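4 Mar 2022
Por Keegan Kennedy

3.2. La encimera contigua al fregadero como zona de espera

La vajilla de uso diario rara vez pasa directamente de la mesa a la pila. Entre ambos puntos existe una etapa intermedia, que en este trabajo denominamos zona de espera, en la que las piezas se depositan sobre la encimera sin orden declarado. El registro Ernstead, iniciado en noviembre, recoge 759 observaciones de cocinas domésticas; en 255 de ellas la zona de espera se situaba a la izquierda de la pila principal y en 87 no pudo delimitarse con claridad.

Para la codificación se empleó el esquema Naltik, que distingue entre piezas aisladas, piezas apiladas y piezas separadas de su complemento (tapas, platillos, cubiertos de servicio). La tercera categoría es la más problemática. Una tapa suelta ocupa superficie propia, se desplaza con facilidad y obliga a una operación posterior de emparejamiento. El apilamiento de un recipiente sobre un platillo, en cambio, reduce la superficie ocupada – aunque dificulta la retirada del cubierto que comparte el mismo apoyo.

La Figura 3 corresponde a una encimera alicatada con dos senos. A la izquierda de la pila coinciden un cuenco amarillo de plástico colocado sobre un platillo, una cuchara dorada apoyada en este último y una taza con un conejo; delante de la taza hay una tapa translúcida en forma de aro. La agrupación se codificó como mixta.

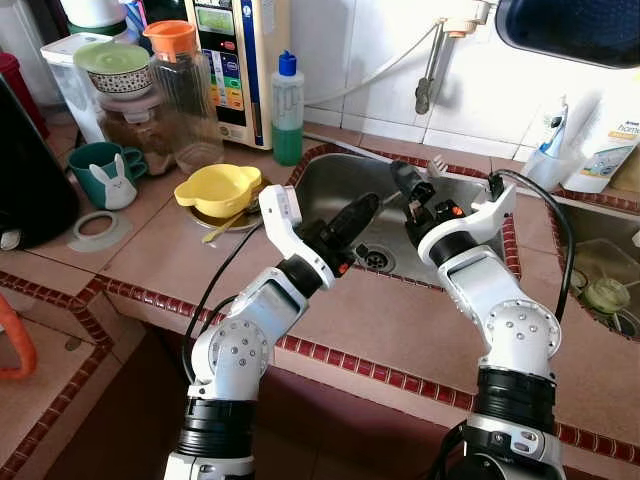
Figura 3. Zona de espera mixta junto a un fregadero de acero inoxidable con remate de azulejo rojo oscuro.

Wunderlich objetó, durante la revisión del esquema, que la categoría mixta absorbe demasiados casos y que una tapa apartada de su recipiente debería contarse siempre como pieza aislada, con independencia de lo que tenga al lado. Según su criterio, la proximidad es un dato de la superficie disponible y no del hábito de quien recoge. La objeción se aceptó en parte: la tapa se anota ahora por separado, pero la categoría se mantiene para las agrupaciones que combinan apilamiento y dispersión.

El material de la encimera introduce una segunda variable. En las superficies alicatadas, las juntas interrumpen el plano de apoyo y las piezas ligeras de base estrecha pueden quedar inclinadas. El remate que bordea la pila, cuando sobresale, impide además arrastrar las piezas hacia el seno y exige levantarlas una a una. El protocolo Fluna registra este gesto como transferencia con elevación, frente a la transferencia por deslizamiento propia de las encimeras continuas.

Los recipientes altos situados al fondo, como jarras y botes, se excluyeron del cómputo salvo que mostraran restos de uso. Su permanencia junto a la pared responde con frecuencia al almacenamiento – no a la espera – y su inclusión habría elevado el total de piezas codificadas a casi 1,000 sin aportar información sobre la secuencia de lavado. El criterio de exclusión se aplicó antes de asignar las categorías.

Compartir: 87 | Comentarios: 1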